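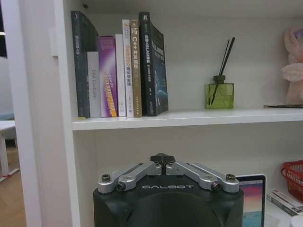 Zewditu Hailu told me the shelves were the one chore she'd fight to keep, and I wrote that down before I'd even sat down (she talks fast!). Figure 1. Upper shelf with upright books, gripper below.

4.2 Who does the tidying now

I'd expected people at Privport to be glad to hand it over. Of the 13 I talked to, eight were, and they said so happily. But two missed the walk to the shelf, and Kenza Nasr missed the chat that came with it – she used to catch up with half the office that way. I hadn't put a single question about chatting in my interview guide, so I added one in February.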